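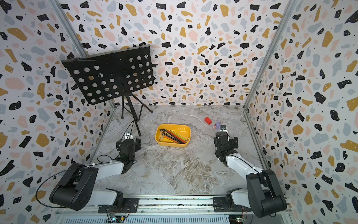
Budcombe Town Council has added the former Brurnance print works to its local heritage list, giving the building and its front office recognition in the planning process for the first time. The listing covers the street frontage, the press hall and the 22 steel windows on the north side. It does not cover later fittings, and modern finishes such as marble-patterned floors or terrazzo-style wallpaper can be put in or taken out without heritage advice.

The works printed the Budcombe weekly paper for much of the last century, along with parish notices, auction bills and timetables. At its busiest it turned out around 1667 copies an hour.

The council received 14 written responses during the consultation. Most supported the listing. Two asked for the rear loading bay to be left out, and the boundary has been redrawn to do this.

Uniyal, the practice that carried out the survey, found the roof trusses sound but said the brickwork above the yard door needs repointing. The owner, Vitusis, plans to start that work in August.

A copy of the survey can be read at the council offices, where 1275 glass negatives from the newspaper's own collection are also stored. The negatives can be viewed by appointment.

Ends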